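Keep clothes longer

I own 11 shirts and I don't need a twelfth. The oldest came from a shop in Plondau and has been mended at the collar twice.

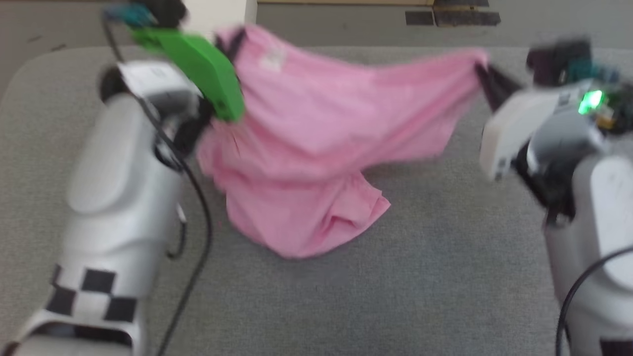
Stores want us to replace things every season. My neighbor Melina Gavalas paid 46 dollars for a sweater in December and gave it away by March. She isn't careless – the sweater lost its shape and she had no idea how to fix it.

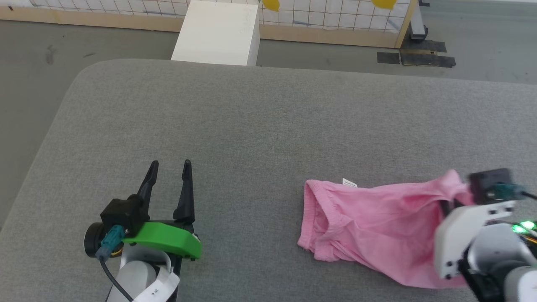

Schools used to teach mending. I would bring it back, even for one term. A child who can sew on a button will look at a price tag differently.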